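サポート対応記録 チケット番号2452
件名:財布・名刺入れの刻印オプションが注文内容に反映されない
対象ショップ:Flekar オンラインストア(メンズ革小物・アクセサリー)

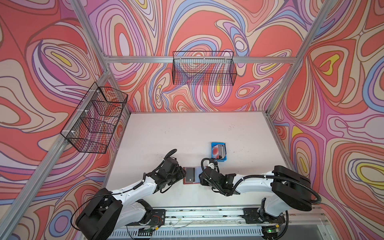
受付日:2018年7月11日
区分:注文/カスタマイズ
優先度:中
状態:解決済み(経過観察項目あり)

■ お客様からの最初のお問い合わせ

二つ折り財布(Drovia シリーズ、ダークブラウン)をイニシャル刻印付きで注文しました。商品ページでは文字を入力し、プレビューにも表示されていたのですが、届いた注文確認メールには刻印の記載がありません。請求額にも刻印代が入っていないようです。贈り物なので、刻印なしで発送されると困ります。注文番号は1853です。発送を止めてもらうことはできますか。

■ 一次回答(サポート)

お問い合わせありがとうございます。注文番号1853を確認し、出荷を保留にいたしました。商品はまだ倉庫にあり、梱包前の状態です。

原因を調べるため、以下をお知らせください。

・ご利用の端末とブラウザ
・商品をカートに入れた後、色やサイズを変更されたかどうか
・ログインした状態で購入されたか、ゲスト購入か
・希望される刻印の文字、書体、位置

■ お客様からの返信

端末はスマートフォンで、ブラウザは標準のものです。最初はブラックをカートに入れ、カート画面でダークブラウンに変えました。ゲスト購入です。刻印はアルファベット2文字、書体は筆記体、位置は内側の右下でお願いします。

■ 調査メモ(社内)

テスト環境で再現を試みた。

1回目:PC、ログインあり、色変更なし。刻印は正常に反映。
2回目:PC、ゲスト、色変更なし。正常。
3回目:スマートフォン、ゲスト、色変更なし。正常。
4回目:スマートフォン、ゲスト、カート画面で色変更あり。刻印が消える。
5回目:PC、ログインあり、カート画面で色変更あり。刻印が消える。

端末やログインの有無は関係なし。カート画面で色を変更すると、元の商品行が削除され、新しい色の商品行が作り直される。このとき数量とギフト包装の指定は引き継がれるが、刻印の文字・書体・位置は引き継がれていない。刻印代も同時に外れるため、合計金額だけを見ると整合が取れており、注文チェックの警告には引っかからない。

商品ページに戻って色を選び直した場合は、刻印欄が空欄に戻り、再入力を求められる。こちらは仕様どおり。

ベルトの穴数指定でも同じことが起きるか確認。Ondieki のドレスベルトで試したところ、カート画面でバックルの色を変えると穴の追加指定が消えた。同じ処理を通っていると思われる。マネークリップとカフリンクスは色変更の選択肢がないため対象外。

■ 影響範囲の確認(社内)

カート画面の色変更機能は今月の更新で追加されたもの。追加後の注文から、カート内で色変更の履歴があるものを抽出した。該当は33件。このうち変更前の行に刻印または穴の指定が残っていたものを個別に確認し、未発送分はすべて出荷保留とした。

発送済みの中に1件、刻印の指定が落ちたものがあった(注文番号2651、Grander の名刺入れ)。別チケットを作成し、こちらから先に連絡する。対応方針は、未使用であれば着払いで返送いただき、刻印後に再発送。刻印代は請求しない。

■ 二次回答(サポート)

お待たせいたしました。カート画面で色を変更された際に、刻印の指定が引き継がれない不具合を確認いたしました。お客様の操作に問題はございません。ご迷惑をおかけし、申し訳ございません。

ご注文には、次の内容で刻印を追加いたしました。

商品:Drovia 二つ折り財布 ダークブラウン
刻印:アルファベット2文字(文字はお知らせいただいたとおり)
書体:筆記体
位置:内側右下

今回の刻印代はいただきません。刻印の作業には通常2営業日かかりますので、当初のお届け予定より遅れる見込みです。お急ぎの場合は、お届けのご希望日をお知らせください。

なお、刻印後は色の変更や返品をお受けできません。内容をご確認のうえ、このメールにご返信をお願いいたします。ご返信をいただいてから作業に入ります。

■ お客様からの返信

内容は合っています。今月末までに届けば問題ありません。ひとつ質問ですが、ダークブラウンの革は刻印の文字が見えにくくなりませんか。箔押しに変えられるなら、そちらも検討したいです。

■ 三次回答(サポート)

ご確認ありがとうございます。Drovia シリーズのダークブラウンは、型押しのみの場合、正面からはやや控えめに見え、斜めから光が当たると文字が分かりやすくなります。目立たせたい場合は、金または銀の箔押しに変更できます。

箔押しは使用とともに少しずつ薄くなります。内側であれば外側より擦れが少ないものの、カードの出し入れが多い位置では早く薄くなることがあります。右下はカード段の端に近い位置です。長くお使いになる贈り物でしたら、型押しのみもご検討ください。

どちらの場合も追加料金はいただきません。

■ お客様からの返信

型押しのみでお願いします。

■ 作業記録

・刻印指示書を再発行。工房で受領確認済み。
・刻印後の検品で文字、書体、位置を指示書と照合。問題なし。
・ギフト包装(紺の箱、リボンあり)の指定が残っていることを確認。
・納品書は金額の記載なしのものに差し替え。
・出荷完了。追跡番号はお客様へ送信済み。

■ 暫定対応

カート画面の色変更ボタンを、刻印または穴数の指定がある商品では非表示にした。代わりに「色を変更する場合は、商品をカートから削除し、商品ページで選び直してください」と表示している。文言は日本語ページのみ反映済みで、英語ページは翻訳待ち。

■ 恒久対応

商品行を作り直すときに、カスタマイズ項目をまとめて引き継ぐよう修正。ただし、変更先の色で選べない書体や箔がある場合は、引き継がずに確認画面を出す。テスト環境での確認は次のとおり。

・財布、刻印あり、色変更:引き継ぎ正常
・名刺入れ、箔押しあり、箔に対応しない色へ変更:確認画面が表示される
・ベルト、穴追加あり、バックル色変更:引き継ぎ正常
・ベルト、穴追加あり、長さ変更:穴の指定が残るが、位置の再確認を促す表示が出ない

最後の項目は未修正。長さが変わると穴の位置も変わるため、注文確定前に再確認の表示が必要。修正が入るまでは、ベルトの長さ変更にも暫定対応の非表示設定を残す。

■ 終了時の連絡

お客様から商品到着のご連絡あり。刻印の内容、包装とも問題なしとのこと。本チケットは解決済みとし、ベルトの長さ変更の件は開発側の課題として引き継ぐ。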